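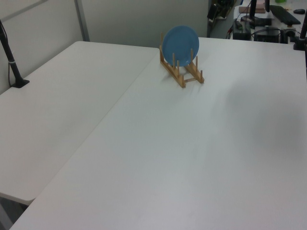 A blue plate in a wooden rack, on a white folding table.

In my grandmother's flat the dish rack was never put away. It stood to the left of the sink, summer and winter, and if you wanted to know who was at home you could look at what was drying in it. I was a child who disliked drying up, so I had a high opinion of this rack. It did my work and did not complain.

When I moved to Clukstead I had a kitchen with a steel draining board and nothing on it. For the first weeks I laid my plates flat on a tea towel, one on top of another, and in the morning the bottom one still had a ring of water under it. A plate wants to stand up. With air on both sides it dries by itself while you sleep, and no towel has to touch it.

The wooden rack with dowels is a very old answer to this. There are two rails, a bar to keep them apart, and a row of short round pegs on each rail. The plate goes down between the pegs and leans back a little. I like that one can see at once how it works. A child could draw it, and a patient person with a drill could make it in an afternoon.

I went to look at racks in Natska, a shop for kitchen goods near the station, where they have a whole wall of them. Most are made of wire with a plastic coat. They are cheap and they hold a lot, but after a year or two the coat splits at the corners and the wire begins to rust, and then there are brown marks on the edge of your good plates. The wooden ones were on the lowest shelf. The woman at the till told me that they sell one wooden rack for every 20 of wire, mostly to people who are buying their second or third.

Wood asks for some care. It must not stand in a puddle, so I lift mine in the evening and wipe underneath. Twice a year, in January and again in the summer, I rub it with a little oil and leave it on newspaper overnight. The dishwasher would ruin it. If the pegs go grey at the bottom, fine sandpaper and a dry day near the window will usually bring them back.

Before you buy, take a plate with you. I mean this seriously. The distance between the dowels is different from maker to maker, and a thick stoneware plate that sits well in one rack will not go into another at all. My soup plates, which came from Nouri and have a deep curve, need every second slot. Flat plates can stand closer, but I still leave a gap when I have the room.

It matters also where the rack stands. I had mine against the wall, and the last plate was always damp at the back. Now it stands with the open end towards me, and I can put a plate in with one hand while the other is still in the water.

I have 4 plates that I use every day - two white, one green and one with a chip that I should throw away. In the cupboard there are others, for guests, and they come into the rack only after a long dinner. Then it is full from end to end, and the glasses must go on the tea towel after all.

My grandmother's rack went to my cousin in Hinier. It has lost one peg, and she has put a pencil in its place.

2024-10-13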